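2. Planning the purchase and the work place

Please read this section before you send the order form to Prarnis. Most of the extra cost comes later, from things that were not measured.

Work surface with the apple, the can and the snack bag; one view has the arm at the bag. 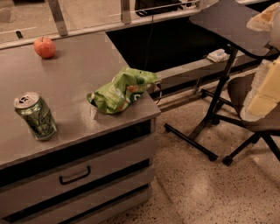
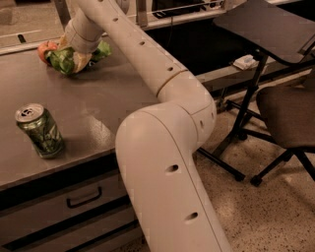 2.1 Steps before ordering

1. Measure the height of your table or cabinet top. Write it in field 3 of the order form.

2. Check what is under the top. If there are drawers, decide if people must open them during work. The arm can stand in front of a drawer and block it.

3. Choose your test objects now and put them in the budget. Soft packages get damaged and must be replaced often. We advise to buy 8 of each kind for the first month.

4. Reserve floor space for a stand and a chair for the operator. Wheels must have free way to roll.

5. Ask your electrician for the price of a separate power line. This is not included in our offer.

Note: The Pelden mounting kit costs 206 dollars and is ordered separately. The yearly service plan costs 1345 dollars. Both prices are without tax.

Note: If your budget year closes in January, send the form earlier. Delivery date is confirmed only after payment.

CAUTION: Do not order the arm before the surface is fixed to the floor or the wall. A cabinet that moves can fall when the arm presses on it.

2.2 Who to contact

For prices and invoices write to Oksana Demchenko. For questions about the table and the mounting, write to Hòa Hứa and attach your drawing with all sizes.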